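Play corner checklist, Iltura drop-in room, toy kitchen
Filled in by: Khrystyna Moroz
Checked against: the maker's sheet and our own list, version 5
Month: February

I will say at the start that I don't think much of the maker's sheet. It has one line for "overall condition" and a smiley face to circle. A toy kitchen gets pulled, leaned on and climbed by children who have never read a weight limit, so I used our list and wrote comments where a tick would have told you nothing.

1. Stability
Stands level on the carpet: OK.
Rocks when pushed at the top of the fridge: slight. Marked FOLLOW UP.
Wall strap fitted: not confirmed. In-ho Min says it was done when the kitchen was put together. The assembly record has a blank in that box, and I go by the record.

2. Doors and handles
Fridge, upper door: OK. Handle tight.
Fridge, lower door: OK. Handle tight today. I would like it looked at again in a month, as this is the one small children hang from.
Oven door: closes, but I can't find anything in the paperwork about a finger gap. "Child friendly hinge" is advertising. Marked FOLLOW UP.
Finish on the gold handles: no flaking felt with a fingernail.

3. Countertop and sink 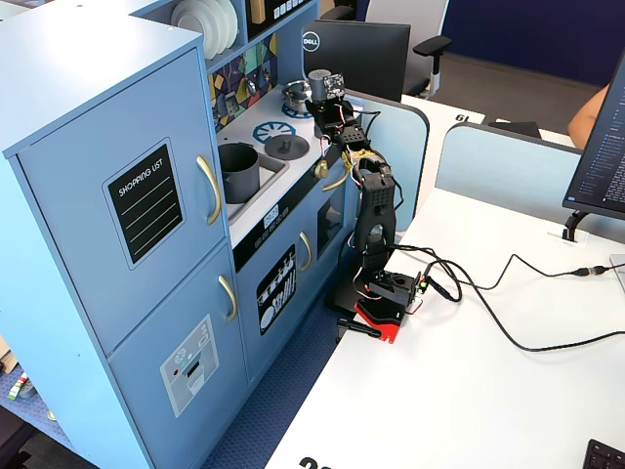

Item 3. Counter and sink, with the dark pot in the sink and a lid on the counter.

Edges of the counter: OK, no splinters or raised corners.
Burner rings: OK. I pressed both down and neither shifted.
Control knob: turned it both ways and pulled. It held. I am told it passed the small parts test at the factory. I wasn't shown the test, so it gets pulled by hand every month like everything else.

4. Loose cookware
Pots and lids: no sharp rims. The lid knob is what I worry about on any set like this. Twist it, and if it turns, take the lid out until it has been tightened.
Plates: no chips. Store in the rack on the upper shelf, upright. Jae-hoon Shim asked if they could go in a basket on the floor for easier reach. They could, and then someone steps on one. Leave them where they are.
Replacement set quoted by Garkuto at 2,590. I have asked what we would be getting for that and have had a brochure back. NOT APPROVED.

5. Stickers and printed panels
Shopping list, dispenser, oven front, control display. All have edges, and edges get picked.

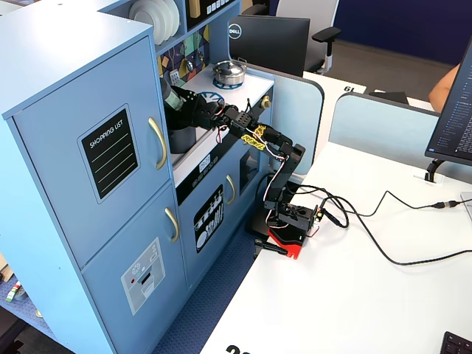
Corners should be rubbed down flat with a thumb, and any that lift again get peeled off completely and written up. Glue from the craft drawer is not a repair. I have seen it tried on the last kitchen and it left a crust that a child then ate, or said he did.
Result today: two corners slightly raised on the fridge. Pressed down. I give it until Monday.

6. Cleaning
Counter and sink wiped: signed for on the sheet. Handles wiped: signed for on the sheet. The same pen and the same initials all the way down the column, so I would like it filled in daily from now on, please, and not in one sitting.
Spray in use: Alva multi-surface. Label says rinse on items that go in the mouth. Rinsing does not appear anywhere on our cleaning sheet. Marked FOLLOW UP.

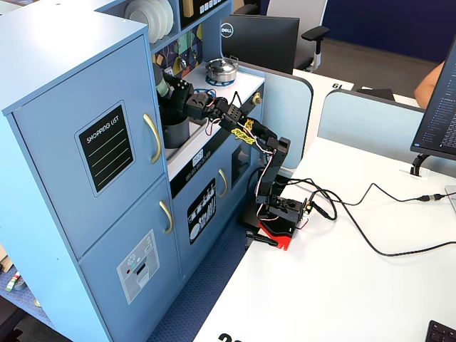
Can the toy pots and cups go through the dishwasher?
Only if the maker's sheet says so for that piece, and ours doesn't mention it. Wash them by hand in warm soapy water, rinse, and let them dry fully before they go back on the counter.

7. Hooks and hanging utensils
Hooks: pulled each one straight out and then down. All held. Tips are blunt enough for me, though I'd prefer a cap on them.
Utensils: run a finger along the edge of the spatula and around the holes in the slotted pieces. No burrs today.
Hwa-young Sun's comment on the last sheet was "utensils fine." Fine how? Please write what was done to them.

8. Microwave and upper shelf
Microwave handle: tight.
Buttons: none loose.
Shelf: takes the plates without sagging. Nothing heavier is to go up there, whatever the product page says about its strength.
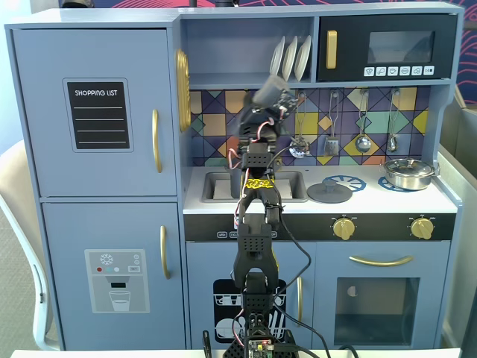 How often should a toy kitchen be checked?
A quick look before each session for loose or broken pieces, and the full list once a month. Do the full list again whenever the kitchen has been moved.

9. Open items
Wall strap: Vinzenz Eberhard to look behind the unit and write down what he finds.
Oven door finger gap: measure it.
Cleaning sheet: add a rinse line.
Sticker corners: recheck Monday.

Result: USABLE WITH SUPERVISION. Not a pass until the strap is settled.
K. Moroz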